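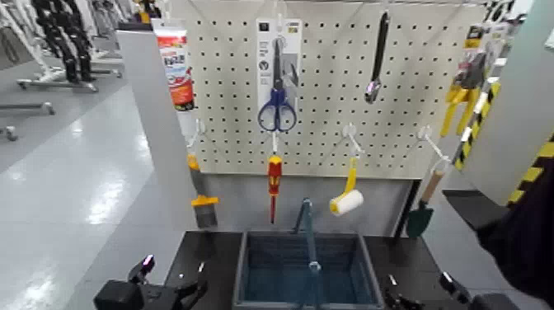
11. Loading and Checking the Tool Board

By the time you reach this section, your Pundent cell should be standing level, both arms should have been through their homing routine, and the head camera should be giving you a steady picture on the operator screen. If any of that is still waiting to be done, please go back and finish it first. The tool board is the pleasant part of the job, and it goes much better when everything behind it is settled.

You will need the tools you plan to use, a set of hooks, the storage bin, and a soft dry cloth. Leave yourself a quiet hour if this is your first board.

CAUTION: Press the stop button and wait for the arms to come to rest before you reach between the grippers and the board. Stay on the floor side of the striped edging whenever the arms are powered.

1. Wipe the face of the pegboard from top to bottom, and let it dry.

2. Put the hooks in, pushing each one home until its base sits flat against the board. Give every hook a gentle tug. One that moves under your finger will certainly move under a gripper.

3. Hang the tools. We like to put the packaged ones up high and the bare ones, such as the screwdriver and the paint roller, on the lower hooks — but you know your own work best, so arrange them however suits you.

4. Set the bin on the table below the board and check that its opening is clear of any tool that hangs down low.

5. Walk back to the operator screen, release the stop, and choose Board View. Every tool should be visible to the head camera. If an arm is in the way, choose Park Arms and look again.

NOTE: Overhead lights can leave a bright patch on the board, and in that patch the holes look washed out. A little glare is fine. If it spreads across a hook you mean to pick from, turn the cell slightly or dim the nearest light, then repeat step 5.

Checking the gripper cameras

The head camera finds the tool and the gripper camera does the close work, so it deserves a few minutes of your patience. Please don't be put off when the picture looks turned on its side. The camera rides on the arm and turns with it, and a tool that hangs straight down may very well appear to lie flat.

6. Jog one gripper toward the board at the slowest speed and stop it while there is still a comfortable gap between the fingers and the nearest tool.

7. Open the camera window for that gripper. You want to see the hook, the handle, and part of the gripper all together. 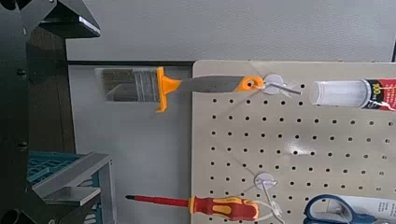
Comment from the Karkdale site: We spent a whole afternoon blaming the camera for bad picks, and the trouble was a hook that had worked itself 4 mm out of the board. Now we press every hook in again at the start of each shift, and we would suggest adding that to the guide.

It is a good suggestion, and we have taken it up in the daily care list at the end of this section.

8. Hold the gripper still for 2 seconds and watch the picture. If it shivers, tighten the camera mount and check that the cable isn't pulling.

9. Compare the hooks on the screen with the ones on the board itself. When they agree, press Save Position and give the spot a name you will still understand in November.

10. Do the same for each of the other hooks, and then for the second gripper. It does get quicker!
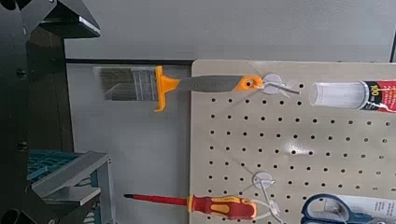
Figure 11-3. Gripper camera view with the paintbrush and screwdriver on their hooks.

CAUTION: Never save a position while a finger is touching a tool. Back the gripper away, let the tool hang still, and come in again.

First pick

11. Choose one light, bare tool and leave the blister packs for later. Select Single Pick, keep the speed at its lowest setting, and rest your hand near the stop button.

12. Watch the tool as it leaves the hook. It should lift before it comes forward. If it drags, raise the lift height one notch and try again.

13. Let the arm carry the tool to the bin and release it. Then park both arms and look over the board and the bin from the head camera. 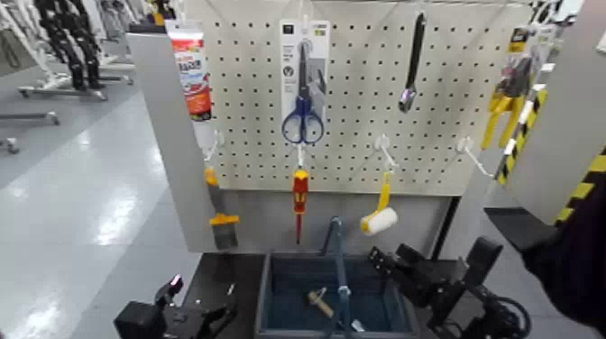 Pundent Set-up Guide — Page 81

Daily care

Press each hook home before the first run. Clear the bin, wipe the camera windows with the soft cloth, and look over the finger pads for nicks or bits of torn packaging. If you have moved any hook, even by a single hole, save its position again before you return to normal speed. Spare hooks and finger pads can be ordered from Prirkomlow; please have the serial number of the cell at hand when you call.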